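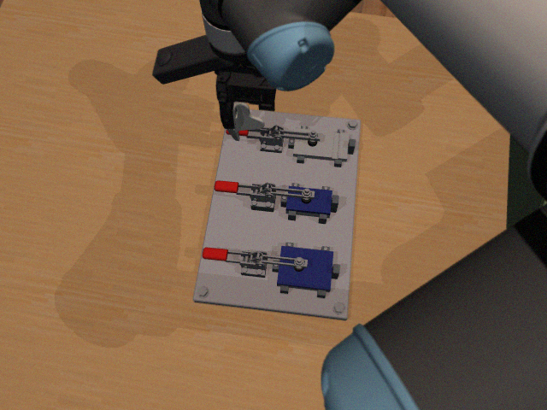

*Three toggle clamps on the gray plate, red grips to the left.*

February 25, 2025

Glue notes, mostly, before I forget which jar was which. Thắng Đỗ brought over the second bag of hide glue granules from Desari and we finally got round to the comparison we've been promising ourselves since June (it kept getting bumped for chair repairs, and I don't regret a single one of those chairs).

Soaked both batches overnight in cold water, same jars, same shelf. The Desari granules swelled up beautifully and went the color of weak tea. The old Brudent stock was slower and had a few hard bits at the bottom that I had to stir out with a dowel. I'd blame the age of the bag, which has been open on the shelf a long while, and I should really decant it into something with a lid.

Warmed them in the double boiler and kept the lid on as much as I could stand to. My trouble is that I like to look! Every time I look, a bit more water goes off, and then I'm adding a splash and guessing. Thắng runs his a good deal thinner than I do, and after watching him lay down a coat on the maple offcuts I think he's right and I've been making soup for years.

Rub joints: 4 pairs with each glue, maple to maple, planed the same morning. Slid each pair back and forth until it grabbed, then left it leaning against the wall. The Desari grabbed sooner and I very nearly got caught with one pair a hair out of line.
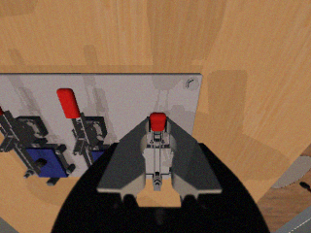 One more pair from each pot got sized first, with a thin coat left to dry on the end grain before the real one went on. It's fussy, but my end grain joints have always come out starved, and Wu's old handout from the Trulville class swears by it, so I want to see for myself.

Labels are in pencil on the back of each piece, D for Desari and B for Brudent, with an S if sized. Please don't flex them to see how they're doing (I know who I'm talking to, and it's me). They can sit until the weekend and then we'll break them over the bench edge and look at how the wood tears.

Leftover glue is in the little fridge, second shelf, lids taped. If it smells wrong, throw it out and don't try to rescue it.

Still to do: order more granules, wash the brushes in hot water, find the other thermometer.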